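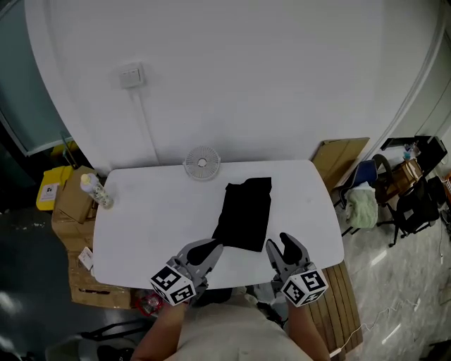 Ticket 400: creases in black table cloths, Merkau hire stock
Opened: 12/20/25
Site: Treritz store, folding area
Status: Open, awaiting supplier

Reported fault: black cloths from the Plinine batch come out of storage with a hard crease along the lower edge. The crease does not drop out when the cloth is laid on a table for hire. Customer Zalewska returned two cloths for this reason and asked for replacements. Initial assumption was that the cloths had been packed damp. The folding table was checked first. It is the white one with rounded corners, and the cloth is folded near the middle of it with the desk fan standing just behind. Folded to a rectangle, the cloth is still slightly crumpled along its lower edge, on the side facing the front of the table. The top is smooth enough to rule out the surface as a cause.

Checks carried out

Care label: 40 degrees wash, cool iron, no tumble dry. Wash programme on the store machine matches.

Storage: cloths are kept flat on the shelf, heaviest at the bottom. Two cloths from the bottom of the pile and two from the top were compared. Crease present on all of them, same edge. Weight of the pile ruled out.

Damp: cloths left unfolded overnight on the rail, then folded and shelved again. Crease returned. Damp ruled out as sole cause.

Fan: run on low and then switched off for the second round of folding. No difference to the edge. On high it lifts the top layer and the fold has to be done again, so leave it on low or off.

Hem: measured flat. The stitched side is shorter than the body of the cloth, so the fabric gathers when the edge is pulled straight. Older black cloths from the previous supplier do not show this and fold square.

Finding

Hem on the Plinine batch has shrunk or was sewn under tension. Cannot tell which from finished stock. An unwashed cloth is needed for comparison and there are none left at Treritz.

Workaround

Fold with the stitched side inwards. Do not pull the hem to make the corners meet; line up the body of the cloth and let the edge sit where it falls. Press the hem with a cool iron through a thin towel before dispatch. This reduces the crease but does not remove it.

Do not send Plinine cloths to Zalewska until further notice. Use the older stock.

Update

Supplier has acknowledged the report and asked for one washed cloth by post. Sent. They will supply an unwashed one from the same batch in January. Hem to be measured before and after one wash at 40 and both figures added to this ticket.

Related: query on the napkins from the same order, still unassigned.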